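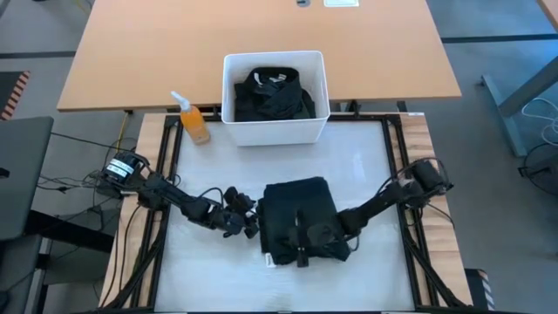

The folded black garment on the white surface, and the bin with more black clothing behind it.

How to fold black clothes so they stay flat and do not collect lint?

Asked on Saturday, August 24, 2019

Hello everybody. I have the task of folding many black clothes, all of soft fabric, and I want to make it better. I fold on a white board which sits inside a black frame on a square table. The clothes wait in a white plastic bin at the far end of the table, and I take one piece, fold it, put it aside, and take the next.

I have two problems. First, the folded piece is never really flat. The edges stay soft and a little rumpled, and the label sticks out at one corner. When I make a pile of them, the pile leans to one side. Second, black fabric shows every small hair and every bit of dust. I wipe the board before I begin, but I am not sure if I do it correctly.

The board is slightly glossy and has faint gray marks on it. Can these marks go over to the clothes? I tried a cleaning spray from Nostano, but the marks did not change.
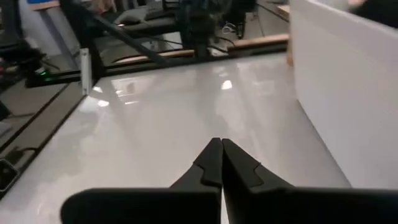 The white tabletop with nothing folded on it, ceiling lights reflecting.

The surface is very shiny. I would like to know if I should put a cloth over it. Thank you in advance for your help.

2 answers

Answer 1 (accepted)

I fold for a small shop, Subramaniam, and most of our stock is black, so I know this problem well.

For the flatness: do not leave the clothes crumpled in the bin for a long time. The wrinkles are made there, before you start folding. Lay them in the bin one over the other, even if it takes two minutes more. Then, when you fold, smooth the fabric with the flat hand from the middle to the outside after each fold. Push the label inside before the last fold. If there is a strap or loop, put it inside too, otherwise you get a bump and the pile will lean. Turn every second piece the other way around, so the thick sides are not all together.

For the dust: wipe with a microfiber cloth that is a little damp, and wait until the board is dry. A dry paper towel only moves the dust from one place to another. On a white shiny board you will not see light hairs well, so look at it from the side, against the lamp.

I would not put a cloth on it. Cotton cloth gives lint, and the fabric does not slide so nicely when you turn it.

About the gray marks, rub the board with a piece of old white fabric. If the fabric stays clean, your clothes are safe. On our board they were scratches and we just left them.

Answer 2

Buy a lint roller. I buy the Cuvow one with 80 sheets and I am satisfied. Also the folding board from Grudwood is good, but it is too small for long pants.

Comment from the person who asked: Thank you both. I did the test with the white fabric and it stayed clean. I will try to lay the clothes better in the bin next time.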